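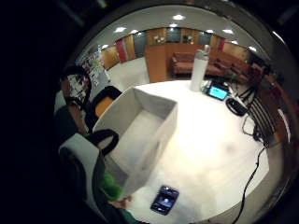
Workshop > Notebooks > Storage and packing

Aug 14, 2018
Bastien Texier

Second day of sorting the small parts for Trikcombe. Yesterday I made the list too long and Niloufar asked me to shorten it, so now there is one line per box. I would like the pale box without a lid to be for things we take out every day. With thin walls one sees at once what lies on the bottom. The round table is good for this work, but our phones and cables always spread on it. To decide: one corner for chargers, the rest free.

Delivery from Wakport was 85 labels, not 110 as ordered. I wrote to Ambros. The old ones from April do not stick well on cloth.

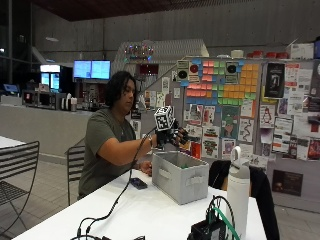 For the cloth bins I have still a doubt. Adoración prefers hard boxes, as they keep their shape when stacked. I find the grey fabric bin more practical on the long table, for the loop on its front gives a place to tie a label, and then we need no glue. Try with string first. Bottles should stand away from open bins, please.

Thierry will bring more string on his next visit. If the knots hold, I do the same for all the bins on the lower shelf, 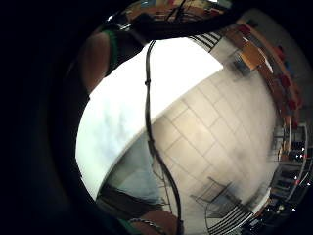 and the upper shelf can wait until Ambros answers. Budget left: 327. Ask Niloufar if string goes on the same account.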